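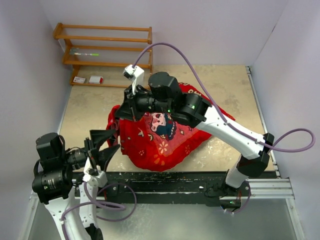 When should an operator step in during a cloth-handling run? At the point named in the written stop rule, agreed before the run starts – never on a hunch halfway through.

Slide 2. Say hello, thank Aitana Arroyo for the Friday slot. I love this topic, so watch the clock!

Our Zesis guide has 38 rules. Only 11 deal with cloth, and they're the ones people email me about. Read rule 25 out loud: "Log every stop, even the short ones."

We use cookies to improve your visit. Accept | Manage settings

Slide 3. Cable slack gets checked with the arm at full reach – pause, let them write it down. Then the Tijani log sheet, which I think is wonderful, one line per stop and a box for initials.

Slide 4. Questions. Morenike Ogbonna has the handouts by the door.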